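20th November

Patch download stalls, continued from the October notes

Picked this up again after the Jatby build went out to the test group. Same complaint as last time: the download goes fine up to somewhere past the halfway mark, then the speed drops to almost nothing and the launcher sits there saying "preparing files." Players read that as a hang and kill it. When they start again it re-checks everything, which puts more load on the server, and the next person along has a worse time of it.

Setup for today: test launcher on the old desktop and on the laptop, both pointed at the Plosora mirror. Minow (the patch server) left at its normal settings for the first run. Cache cleared on both machines before starting. Chunk size 256 KB, same as the live config.

Run A. Both clients started together. No trouble for the first part. The desktop finished the base archive and moved on to the language packs. The laptop slowed down at the same point as in October, on the big texture archive. Disk use on the laptop went to full and stayed there. Network was close to idle the whole time, so the mirror was not the bottleneck. The launcher was unpacking each chunk as it arrived and writing it twice, once to the temp folder and once to the install folder. On the desktop, with the faster drive, you never notice.

Run B. Turned off the temp copy with the debug flag. Laptop got through the texture archive without the long pause. It did pause near the end while verifying, but the progress bar kept moving. Checked the install by launching to the menu and loading a save. Worked.

I don't want to ship with the temp copy off. It is there so that a dropped connection doesn't leave a half-written archive in the install folder. Pulled the cable in the middle of a download to see how bad it gets, and the answer is bad. The launcher thought the archive was complete and the game crashed at the logo. Had to delete the file by hand.
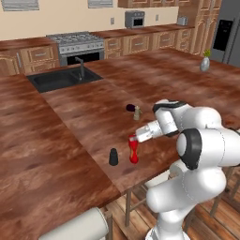

Build and Delivery Team, Taşdemir

Run C. Temp copy back on, but changed the unpack step so it waits for a whole archive before it starts, and then moves the file in place of the second write. This needs more free space up front. The texture archive is the worst case. Laptop was slower than in run B and a lot better than in run A. Pulled the cable again in the same place. On restart it threw away the partial archive and fetched it again, and the game started normally after that.

Open problem with run C: the free space check still uses the old numbers. If someone has just enough room under the old rule they will get a disk full error partway through. The check has to change in the same release or we will get a pile of tickets about it.

Load side. Replayed the request log from the October launch evening against Minow. The peak in that log is 141 requests queued at once, which doesn't sound like much until you see that most of them are re-check requests from restarted launchers asking for the full file list. The list is being built fresh for every request. Put it in memory and let it refresh when a new build is published. Queue stayed short for the rest of the replay. Need to confirm that publishing a build really does clear the old list. I only tried it once, with a dummy build.

Also tried limiting each client to two connections. Made no difference on the laptop and slowed the desktop down a little. Put it back.

Small things:
"Preparing files" should say which archive it is on. Half the tickets come from that one line of text.
The retry timer still resets when the window is minimized. Old bug, not fixed today.
Log on the laptop has the wrong time zone. Add an hour when comparing with the Minow log.

Next: new space check, then repeat run C on a nearly full drive. Republish the dummy build a few times and watch the list. If both hold up, send the change to the Jatby test group with the old launcher left available on the mirror. The run C changes are in my branch, not merged. Please don't clear the laptop cache before I've copied the logs off it.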